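Horier — desktop CPU seating notes + pictures

README, September. Maintained by Soledad Valcárcel. Replaces the old Clesosen sheet.

What's in here: seating a processor in a Dell tower, case on its side, panel off. 1020 clips, 36 stills, one text file per clip. No audio.

Folders
clips/ — one insert attempt each, good and bad mixed
stills/ — case and board
notes/ — plain text, my spelling
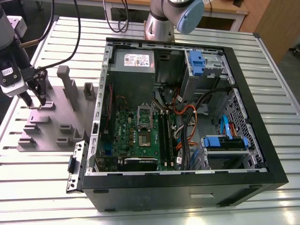
Clips are numbered by session, 7 sessions in all. Numbering restarts at 100 in each one, so keep the session folder name when you copy stuff out or files will overwrite eachother.

Labels used in notes/: open, placed, seated, closed. "Placed" means chip touching the socket but not flat. "Seated" means flat, lever still up. Don't merge the two, Leemans split did and the counts came out useless.

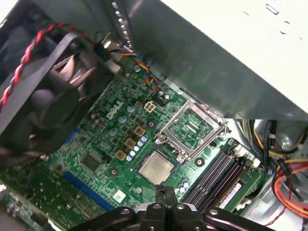
Which way round does the chip go?
Match the small triangle on a corner of the chip to the mark on the socket, then lower it straight down. No pushing.

Handling: hold by the edges, never the contacts. Power cord out before anything. Memory and drives don't matter for this task, ignore them in the labels.

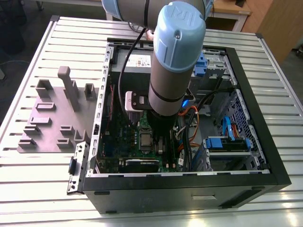 Known problems: session 4 notes have "closed" where it shoud say "seated". Not fixed yet. Nillov naming scheme only applies to stills/.

Questions to Soledad, mornings are best.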